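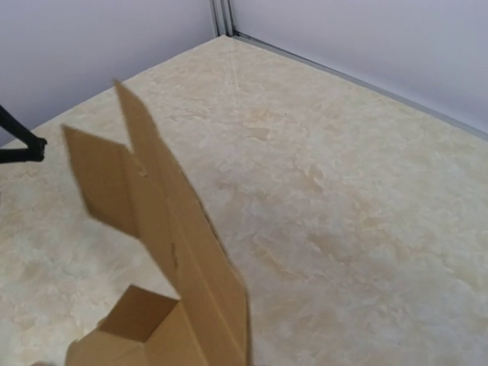 5.3 The night the left arm wouldn't let go

Print this page | E-mail this section

I promised in the introduction that I'd be frank about the box folding runs, so let me start with the part I'd have liked to leave out. We logged 2217 folding attempts on the two-arm cell, and 20 of them ended in what our controller (we call it Tisterance) reports as a "held object fault." Most were boring. A flap slipped, the arm backed off, we started over. But 3 of them scared us a little, and those are the ones I want to talk about.

Cardboard looks easy. It's light and stiff, and you can crease it more than once before it gives up. The trouble is that a half-folded box is a different shape every time you meet it, with flaps standing up at angles our planner, Clorano, never saw in the flat templates. A tall, narrow flap like the one in the opening picture can hide a good part of the work surface from the wrist camera, and our planner treated hidden space as free space. I wrote that line of code myself, so I can't blame Senthil for it!

Then there's the film. Clear plastic is miserable for us. Look at Figure 3: a sheet of it lies over the upper part of the cardboard, and what shows up best is a bright curved line where it catches the light. The marbled surface comes right through it. Glare spots on the surface make things worse, and Clorano happily turned one bright curve after another into a cardboard edge.

In the three bad runs the sequence went the same way. The planner picked a false edge, the left gripper closed on film and cardboard together, and the right gripper closed on a flap. Both arms then pulled. The force limit should have opened both grippers at once, but the release message waited behind a queue of camera updates, and we measured a delay of 500 milliseconds before anything let go. Half a second doesn't sound like much until you're standing next to it with your hand on the stop button (Revathi was, and she pressed it).

No one was hurt. The panels were closed, and they stay closed now even for quick tests, which wasn't always our habit.

Figure 3. Wrist view with cardboard and clear film on the work surface, second gripper at right.
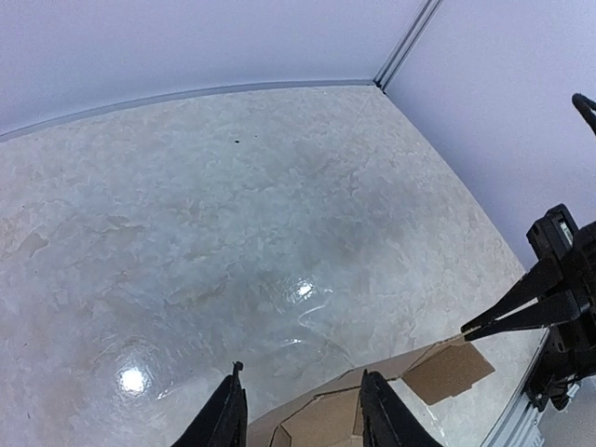 5.4 What we changed

The release message now has its own line to each gripper and doesn't share with the cameras. Hidden space counts as occupied until a camera has seen it. We also ask for two views before trusting any edge next to a bright reflection, and that makes folding slower, which Jagadeesh complains about every December when the throughput report is due. We haven't solved film. If it's detected anywhere near a grasp, the arms stop and wait for a person.

E-mail the authors | Print

Reader comments

Vimala Rodrigues: Did you try a polarizing filter on the wrist cameras? It helped us with shrink wrap, though we lost a lot of light.

Jayanthi Fernandes: We had the same queue problem on the Shehu cell. Ours only showed up after lunch, when the logging job ran. Please publish the message timing if you can!

Senthil Chowdary: For the record, I reviewed that line of code. So you can blame me for half of it. Vimala, the filter is on order.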